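La baignoire au milieu de la pièce

Il y a des objets qu'on cache au fond du couloir et d'autres autour desquels on pousse les meubles. Chez Gukedach, petite maison de bain et d'ameublement menée par Fadwa Naciri, la baignoire appartient à la seconde famille. Elle est blanche, posée à même la pièce, et l'on se surprend à tourner autour avant de parler d'autre chose.
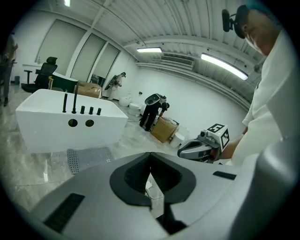
BAIN & MATIÈRES

Le noir, sur le blanc, fait tout le dessin. La robinetterie se tient sur le bord de la cuve – une douchette fine, un bec plus haut, puis trois boutons courts – et les flancs se resserrent vers le sol, ce qui allège beaucoup un volume qu'on aurait pu craindre massif. « J'ai longtemps hésité avec du laiton, raconte Fadwa Naciri, et puis j'ai vu le noir un soir, et je n'ai plus rien voulu changer. » Le modèle s'appelle Tenar, il contient 200 litres, et il faut bien avouer qu'on y passerait volontiers le mois de mai.

Reste la question des alentours, que l'on oublie toujours un peu. Souad Sqalli, décoratrice, aime la compagnie du bois, un meuble brun aux lignes simples, et des stores pâles qui laissent les murs tranquilles.

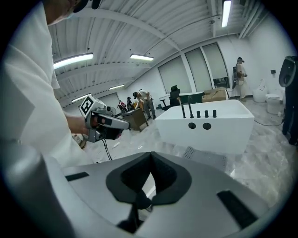 Photos : Budance

Au sol, elle ne jure que par le tapis gris ajouré, tout bête, qu'on secoue et qu'on remet. Elle conseille aussi de garder 60 centimètres de passage de chaque côté – davantage si la maison est pleine d'enfants, comme la sienne – et de choisir l'emplacement avant de penser aux serviettes.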